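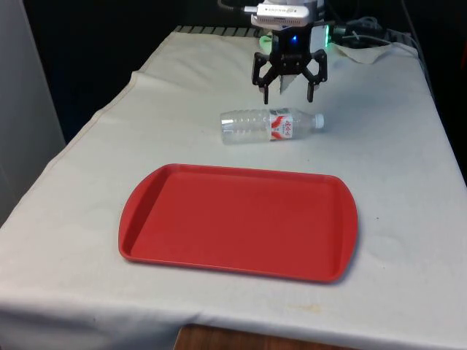

Getting Stains Out of Light Tablecloths
Filed under: Laundry and Linens

Cream and off-white tablecloths are hard to keep clean. Coffee, gravy and candle wax all show, and so do old marks that looked fine when the cloth went into the drawer last May. Most of them will come out of cotton or a cotton blend with things you already have in the kitchen.

Before you start

Read the care label. If it says dry clean only, stop there. If the label is gone, test your cleaner on the inside of a hem and wait for it to dry before going further.

Work in daylight if you can. Yellow stains are very hard to see under a warm bulb.

Shake the cloth outside, then lay it flat and look at both sides. Tie a loose loop of white thread next to each spot so you can find it again once the fabric is wet. Do not use a pen.

Fresh spills

Blot with a dry white towel. Rubbing spreads the spill and roughs up the weave. Start at the outer edge and move toward the middle.

Follow with cold water from the back of the fabric, so the spill is pushed out the way it came in. Hot water sets milk, egg and blood.

For grease, skip the water at first. Cover the spot with cornstarch, leave it while you clear the table, brush it off and work in a drop of dish soap with your fingers.

Yellow and brown marks

Old yellow marks are usually oil, sugar or starch that never fully washed out. Make a paste from 4 tablespoons of baking soda and 2 tablespoons of water. Spread it on, let it dry, brush it off and wash as usual.

If the mark is still there, soak the whole cloth overnight in warm water with oxygen bleach, mixed as the package says. Soak all of it, even for one small spot. Otherwise you can end up with a clean circle on a dull cloth.

I keep chlorine bleach away from cream fabric. It can take the color out unevenly, and on some blends it leaves a yellow of its own. Never mix it with vinegar or ammonia.

Gray smudges

Gray smudges tend to come from the bottoms of pans, metal trays and newspaper ink. A bar of plain white laundry soap works well on these. Wet the spot, rub the bar over it, fold the fabric on itself and work it gently. Rinse and check before you repeat.

Candle wax

Put the cloth in the freezer for an hour and lift off what you can with the back of a butter knife. Lay a paper towel on each side of what remains and press with a warm iron, changing the paper as it picks up wax. Colored wax may leave a tint, which can go through the overnight soak.

Drying and ironing

Check every thread marker before the cloth goes near the dryer. Heat makes a leftover stain much harder to move. If you see anything at all, treat it again.

Iron while slightly damp, on the wrong side first. Do the hems, then the middle. A large cloth is easier to iron right on the table over a thick blanket, if the table can take the heat.

Keeping it clean between washes

Drinks and sauces do less harm when they sit on something with a rim. A plain plastic tray wipes clean in the sink and catches drips from bottles, jars and the syrup jug. Pick one with a smooth bottom, and wipe the underside too, or it will print a line on the cloth. 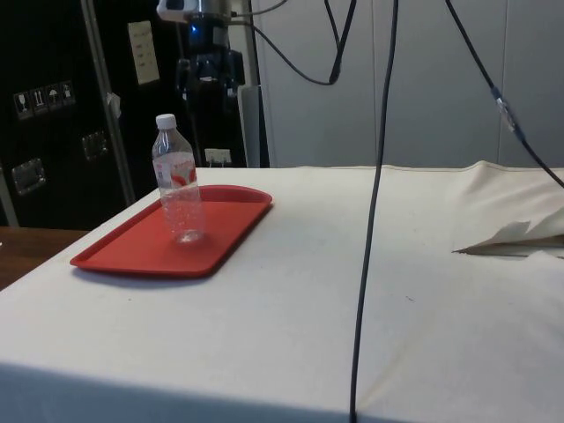

A low-rimmed tray under a water bottle on a cream tablecloth.

Storing

Put it away clean and fully dry, with no starch. Starch yellows over time and attracts silverfish. Roll it around a cardboard tube covered in white cotton, or fold it loosely and change the fold lines when you take it out. Avoid plastic bags and bare wood shelves.

More in this section: Removing rust spots from napkins | Washing placemats by hand | How to hem a tablecloth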